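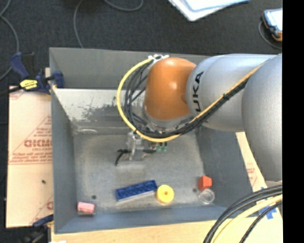 Figure 9. KUKA robot arm with orange joint housing, over grey bin.

9. First use of your Kolev steam steriliser

Please read this section to the end before you put the plug in the wall. The steriliser must be run one time empty before it is used for bottles. If you received the Kolev second-hand from a friend or family member, do this section also, the same as for a new one.

What you need on the bench

- The base with power cord
- Lower basket (for bottles) and upper basket (for teats, rings and caps)
- The lid
- The tongs
- The measuring cup, marked at 100 mL
- A clean, dry tea towel

Where to put it

Choose a flat and dry bench which does not mind some steam. Do not put it under a wall cupboard. The steam goes out from the top of the lid and can make the cupboard swell or the paint come off. The cord must not hang over the front of the bench, where a small child can reach it or a person carrying a baby can catch it with the hip.

CAUTION: Steam burns the skin very fast. Keep your face and arms away from the lid when the light is on.

Empty run

1. Take off all the cardboard and the clear film. There is one piece of film under the heating plate cover which is easy to miss.
2. Wash the baskets, the lid and the tongs in warm water with a little dishwashing liquid. Rinse well.
3. Wipe the heating plate with a damp cloth. Never put the base in the sink.
4. Fill the measuring cup to the 100 mL line and pour the water on the heating plate.
5. Put the baskets in, without bottles, and close the lid.
6. Plug in and press the button. The light becomes orange.
7. The cycle takes 12 minutes. Then the light goes off by itself.
8. Leave the lid closed until the steriliser is cool. Allow 20 minutes.
9. Pour away the remaining water and dry the plate with the tea towel.

Note: During the empty run you may notice a light smell of warm plastic. It is normal for the first time. If the smell is still there at the third use, please stop and write to Zultaston Service. 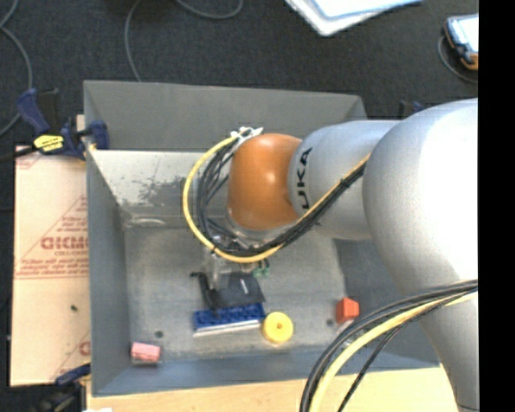

Kolev Steam Steriliser – User Guide Page 20

Sterilising bottles

Steam does not remove milk. Everything must be washed first, and this is the step which tired parents most often want to skip at night. If you cannot wash straight away, rinse the bottle in cold water and let it stand filled until you can. Old milk in the thread of the ring is very hard to get out later.

1. Wash your hands with soap.
2. Take every bottle completely apart. Push the teat out of the ring.
3. Wash all the parts with a bottle brush that you keep only for this purpose. Rinse.
4. Check the teats. Pull each one gently in all directions. A teat which is sticky, torn or changed in colour goes in the rubbish.
5. Pour 100 mL of water on the heating plate.
6. Put the bottles in the lower basket with the opening down. They should stand and not lean on each other.
7. Put teats, rings and caps in the upper basket, also with the opening down.
8. Put the tongs across the top and close the lid.
9. Press the button and wait until the light is off. Let it cool as in the empty run.

Wash your hands again before you open the lid. Tilt the lid away from you, so that the back edge lifts first. Shake the drops off and put the bottles together with the tongs. Do not dry the inside with a towel.

Note: Trutdale wide-neck bottles fit in the lower basket only when the centre post is removed. Turn the post to the left and lift.

Breast pump parts

Look in the guide of your pump before you put its parts in steam. Tubing and the motor unit must never go in the steriliser. Small valves should be laid in the upper basket, at the side, where they do not fall through.

CAUTION: Do not add bleach, vinegar or sterilising tablets to the water for a normal cycle. For removing scale see the next section.

If the light does not come on

Check that the base is fully cool. The Kolev will not start again while the plate is hot from the last cycle. Check also that there is water on the plate and that the wall switch is turned on. If all this is in order, do not open the base. Write to Zultaston Service with the serial number from the underside and the name of the shop.

Gremcombe Baby Care. This section revised October.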